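November 9, 2025

Spent the morning on the Prerkar line. The 1842 tithe list for Ruvard has a Prerkar holding two closes and a cottage on the mill side, rent paid jointly with a man whose surname is blotted. I had the entry down as a laborer from the old index. The original reads "lath river," which fits the trade on the later marriage record.

Burials are harder. The Awan chapel register skips 33 entries where a gathering was removed before filming, and the numbering picks up again on the next leaf in a different hand. Any child of the first marriage who died young would be in that gap. 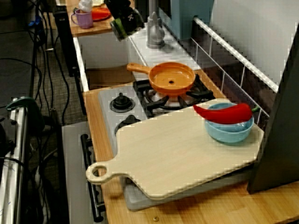 Was the Ruvard lath river the same man who took the lease at Prarden? Probably the same, going by the mark he used in place of a signature — a cross with one short arm, on both papers — but the ages differ by six years.

The lease gives no birthplace. It does name a widow as the previous tenant, and she may be the second wife's mother. If so, the move to Prarden came through her family, and the work followed later.

Ordered the Prarden rate books, due in December. Renumbered the file cards for the second marriage and took the old index reference off the chart. Still need to check the Awan banns against the blotted surname.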